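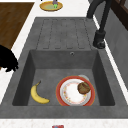 *Picture credit: Horácio Calado*

January 2, 2018

Up before six, couldn't sleep, finished the Gilleo book at last. Cried at the bit on the ferry, which I did NOT expect from a novel I nearly gave up on in October. The sister comes back. Of course she does. And the mother just carries on peeling potatoes as if she'd been gone an hour. Want to do that. Want to write one scene where somebody does something dull with their hands and the reader is in bits.

My own thing — chapter nine still a mess. Wilura (town has a name now, keeping it) feels right, the bus station, the canal, the closed swimming baths. But Pandey is all wrong. He's meant to be sixteen and frightened and he talks like a solicitor. Read his speech to the grandfather out loud in the kitchen and it was dreadful. Cut 300 words. Put 30 back. Cut those too.

Total for the day 2,191, counting the stuff I'll bin. Fine for a second of the year.

Deepak rang at lunch. He's read up to the fire. Likes the grandfather, likes the dog, doesn't beleive Pandey would go back for the letters. Said why letters, why not money, they've got none. I got cross and said it was obvious and then couldn't explain it. So not obvious. Wrote on the back of an envelope: WHAT IS IN THE LETTERS. Still don't know. Two years on this book and I don't know what is in the letters.
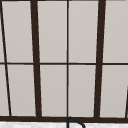 Possible answer, from the bath: they're not from his father at all. Grandfather wrote them. All of them, every birthday, and posted them from Sarance when he went up for the hospital. Pandey half knows. Goes back for them anyway. That would make the fire chapter do some work for once, and it means the grandfather's sulk in chapter four is guilt and I don't have to touch it. Would have to fix the stamps though. And the handwriting — he'd have seen the shopping lists. Maybe typed? An old typewriter in the shed, somebody trips over it early on.

Rang Deepak back, no answer. Left a message that will make no sense to him.

Reading group is doing a crime one next, a body in a reservoir, I've had it on the shelf since autumn and got to page forty. Everyone in it is called something like Dirk. Will try again at the weekend or lie.

Also must send Horácio his pages back, he's been very patient. His opening is lovely now, the two brothers on the roof waiting for the lorry, but the younger one vanishes for sixty pages and I think he's forgotten him. How to say it nicely. Start with the roof.

Tomorow: typewriter. Chapter four, check what the grandfather says about the post. Library books due, both. Bed now, hand aches.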